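The Table by the Window

At a returns workshop in Vernbridge, a robot arm has taken over part of the sorting. The people who did this work before are still there, and their day looks different.

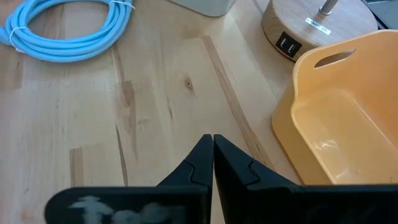
A morning with the arm

Meenakshi Garg arrives at seven and puts on her gray apron before she takes off her scarf. It is cold in the hall in April, because the loading door stays open for the first deliveries. She has worked at Cukano for eleven years, nearly all of them at the same wooden table.

The company takes back small household goods from shops and from customers: desk lamps, chargers, cables, kitchen timers, things that were opened once and returned. Somebody must look at each item, decide if it is complete, and send it to be packed again, repaired or taken apart. For a long time that somebody was Meenakshi, together with whoever stood across from her.

Now a black two-finger gripper works at the table. A light blue cable lies there in loops, held with white ties, and behind the yellow-orange basket is a round wooden lamp base with two USB ports in its side. The basket is for what the arm picks. The lamp is a sample which the workshop keeps for practice, and the cable too. New items are first tried here before they are allowed on the main line.

"In the beginning I wanted to help it all the time," Meenakshi says. "I saw that it would take the cable wrong and my hand went out. Kiran had to tell me, please, let it make the mistake."

Kiran Uniyal is the technician. He is younger than most of the people he trains, and he speaks so quietly that visitors lean toward him. His part of the project, which everybody calls Mousavi after the software package it runs on, is to watch what the arm does with each new kind of item and to write down where it fails. Cables fail most often. A box has sides and corners, he explains, but a cable has a different shape every time it is put down. When it is tied it behaves better, and so the first rule that came from the project was a rule for people: tie before you place.

Meenakshi did not like this rule. She had always tied cables at the end, after inspection, and she could inspect a loose one faster. For two weeks she did it in her old order and the arm stopped again and again. Then she changed, and she is still a little annoyed about it.

What went away

The workshop has 24 employees, the same number as before the arm was installed. The management says this often, and it is true. But when you ask in the break room, you hear that it is not the complete answer.

Yogesh Yadav worked on the evening shift. There is no evening shift now. He was offered a place in the daytime and he accepted it, but he lost the evening supplement, and his wife had to change her own hours so that someone is home with their son in the morning. "I have the same job on paper," he says. "My week is another week."

He is not against the machine. He shows me his wrists and tells me how they hurt in the winter, when the returns after the holidays came in and each of them lifted and turned things until ten at night. That pain is mostly gone. He would only like that somebody had asked him about the hours before they were printed on the board.

Shanti Katiyar, who plans the shifts, accepts this criticism. She says the company prepared the technical side for many months and the human side in one afternoon meeting. When the second arm was ordered from Dinosberg, a supplier of used equipment, she insisted on talking with every person separately first. The talks took longer than she had expected, and they changed the plan. The second arm will stand at the heavy end, where the kitchen appliances come in, and the small electronics will stay half with the people.

The knowledge in the hands

There is one more thing that worries Zlatko Dimitrov, the oldest in the workshop. He repairs lamps. In his corner he can take a lamp in his hand and know from the weight if a part is missing in the base. He learned it by sorting, he says, from touching 200 lamps in a day when he was new.

The new colleagues do not touch so many. They see the items that the arm could not decide, the strange ones, and they never meet the ordinary ones. "How will you know what is strange," he asks, "if you did not hold the normal?"

He has found his own solution. Once in the month he takes the two trainees to his bench with a full basket of ordinary returns, and they sort by hand until lunch. This is not in any plan, but Shanti has started to leave those hours free in the schedule.

After lunch I go back to the table by the window. Meenakshi is writing on a sheet which she and Kiran share, a list of items with her remarks in blue and his in black. She has written beside one charger that its plug feels rough at the edge, and that the arm will not notice this. Kiran has drawn a question mark next to it. They talk about it for some time, standing, and then she goes to fetch a second charger of the same kind so that he can feel the difference with his own finger.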